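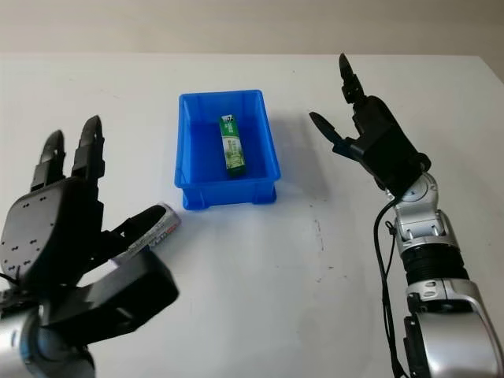 Two-arm bin packing at Arnska, Follard: silver item in the left hand, green carton already in the blue bin.

Arnska opened its software lab to visitors in May. I went mainly to see Bronach, the planner they use for two-arm work. The tour groups were capped at 8, and ours started at the operator desk, where a screen showed the task as a tree of short actions: grasp, lift, carry, place, release. Each action has a start check and an end check, both plain text files. An engineer changed a placement height in one of them and reloaded it without restarting the rest of the stack.

Bronach plans for both arms together. An arm with nothing to do still gets a target pose, and that pose is checked against the other arm's path. The team used to park the second arm at a fixed spot, but the spot kept getting in the way when the bin moved.

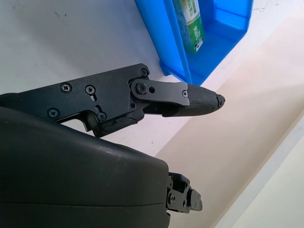 Perception took up most of the second hour. The bin pose comes from the head view first and is corrected from the wrist view on approach, with the two estimates merged at 6 updates a second. I asked how much the wrist view helps. With the blue bin sitting at an angle behind the fingertip, as it did there, a small error in rotation matters because the front lip is close to the path of the finger. Translucent walls are a known problem for their depth estimate, so the rim gets fitted as a color edge and the walls are ignored.

The logs are kept in one place and can be replayed against a new build. Arnska has 2,840 recorded runs in the replay set, and a full pass takes up to 100 minutes. I would have liked a breakdown by failure type – they have one, but it wasn't on show.
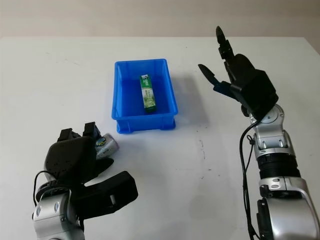 Free space inside a container is handled as a separate map, redrawn before every placement. The planner shrinks it by a margin and then looks for a spot that fits the held item. A carton lying flat near the middle, well clear of the rims, splits the space into two strips, and the silver cylinder in the left gripper has to go into one of them or be turned. Bronach scores both choices and keeps the runner-up in case the first path is blocked.

Setup notes were handed out at the door. The installer is Linux only for now. Parking at Follard is behind the building, and the entrance is on the side street.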